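Where Does Rain Go? Storm Drains for Kids

Posted 3 April 2020

OK so you know the metal grates at the edge of the street? The ones you drop stuff down by accident. Those are storm drains. Rain goes in. But where does it go after that?

Lots of kids say "to the sewer, where it gets cleaned." Good guess! In some old cities that's partly true. In Govport, nope. Our storm drains go straight to the Pesonen River. No cleaning on the way. Whatever is on the street goes swimming.

Two kinds of pipes

Pipe kind one: the ones from your house. Toilet, sink, tub, washing machine. That water goes to the treatment plant over in Drilodby. It gets screened (big lumps out), then it sits in tanks, then tiny living things called microbes eat the yucky bits. Then it gets cleaned some more and let out.

Pipe kind two: storm drains. Rain, melted snow, hose water. Street to pipe, pipe to river. Done.

So if somebody dumps paint water down the kitchen sink, the plant has a chance at it. Down the street drain, no chance. The fish get it.

What is runoff?

Runoff is rain that can't soak in. Grass and dirt are like a sponge. Roads and roofs and parking lots are like a dinner plate. Pour water on a plate and it just runs off teh side. That's where the name comes from.

And it picks up hitchhikers as it goes:

Oil drips from cars
Dog poop (yes)
Candy wrappers, straws, bottle caps
Lawn fertilizer
Soap from washing the car in the driveway
Plain old dirt

Dirt? Yep, dirt. Too much mud makes the river cloudy, and then sunlight can't get down to the plants. It can cover up fish eggs too. 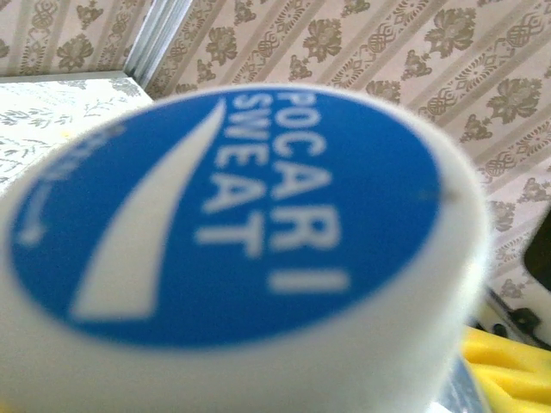 Fertilizer is a sneaky one. It's plant food, so you'd think the river would like it. But it feeds algae, that green slimy stuff. Algae grows like crazy, then dies and rots, and rotting uses up the oxygen in the water. Fish need that oxygen. No oxygen, no fish.

Try this at home

Get 2 baking pans. Put a chunk of grass with the roots and dirt still on in one (ask first!!). Leave the other one bare. Prop up one end of each pan on a book. Sprinkle cocoa powder on both, that's your pollution. Now slowly pour a cup of water at the high end.

Watch the low end. Which pan has more water? Which is browner? Do it outside or on a towel, it gets messy.

What is a rain garden?

A rain garden is a low spot with plants in it, made to catch runoff. Water sits there a while and soaks down insted of racing to the drain. There's one at Nikcombe Park by the parking lot, 100 feet long. It's supposed to look a bit swampy after a storm. In May the irises come up.

What you can do

Pick up after your dog, every time. Trash in the can, not the gutter. Ask your grown-ups to wash the car on the grass or at a car wash. Rake leaves away from the grate, but don't ever reach down in or lift it. Too heavy, not safe.

Words to know

Runoff: rain that flows over the ground
Microbe: a living thing too small to see
Algae: simple green stuff that grows in water
Watershed: all the land that drains to the same river. You live in one!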